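Nerthorpe Shared Workshop
Home | Projects | Kids' Pages | Tool Hours | Contact

Print this page | E-mail this page

How does a robot hand pick something up?

A robot hand is a machine with many small joints. A joint is a place where two stiff parts meet and can turn. Your own fingers have joints too. Bend one and watch where it folds.

The build in our workshop has two arms. Each arm ends in a hand, and each hand is joined to its arm by a metal wrist. Jingyi Yu and Asnakech Mekonnen started putting it together in August. They have written down 1,363 lines of program so far. A program is a list of instructions that a computer follows in order.

Before a hand can hold anything, it has to make a gap. The gap must be wider than the object. If it is too narrow, the fingers push the object away.

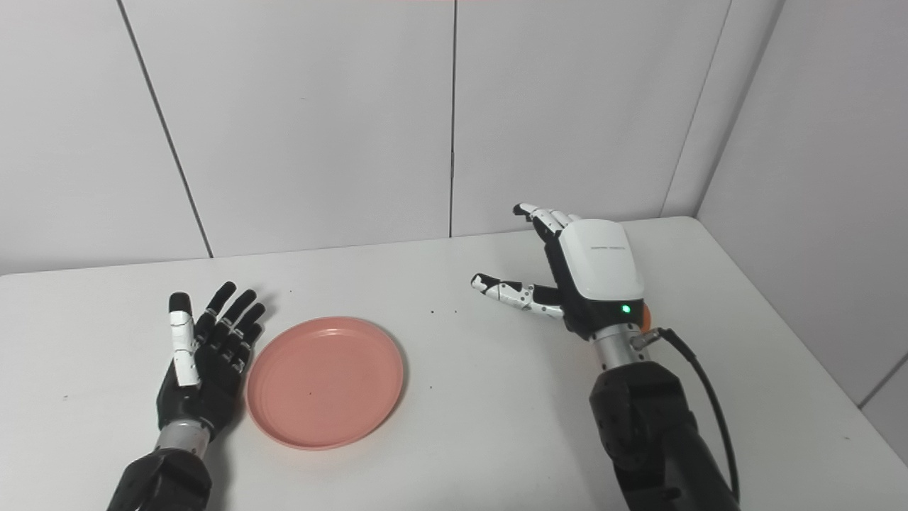 Two hands and a pink plate. The hand on the right has a gap between its thumb and its other fingers.

Next, the program moves the arm until the object is inside the gap. Then small motors close the fingers. A motor turns electricity into movement. The program has to decide when the motors should stop. Too little squeeze and the object slips. Too much and it gets crushed — soft fruit is a hard test for this reason.

Round objects bring another problem. A ball or an orange touches a flat surface at only one small spot, so it can roll. Fingers that curl underneath give it support from more than one direction.
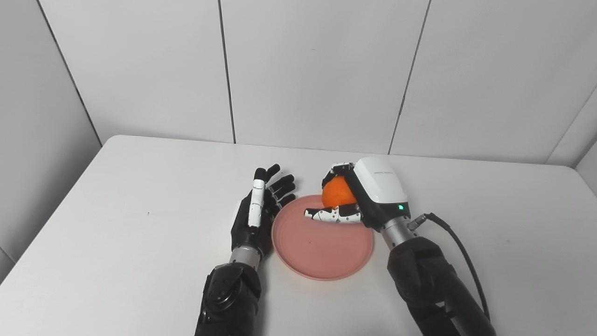 Putting an object down is a separate job. The arm lowers it close to the surface first, and only then do the fingers open. If they open too high, the object drops and may bounce or roll off. Saskia Ruawai tests this step by running the same move 60 times and writing down each result in a notebook. When a move fails, she changes one number in the program and starts the count again.

Words to know
Joint: a place where two parts meet and can turn.
Motor: a machine that turns electricity into movement.
Program: a list of instructions for a computer.

Text by Maëlys Sabatier

Contact | Copyright Nerthorpe Shared Workshop | Back to top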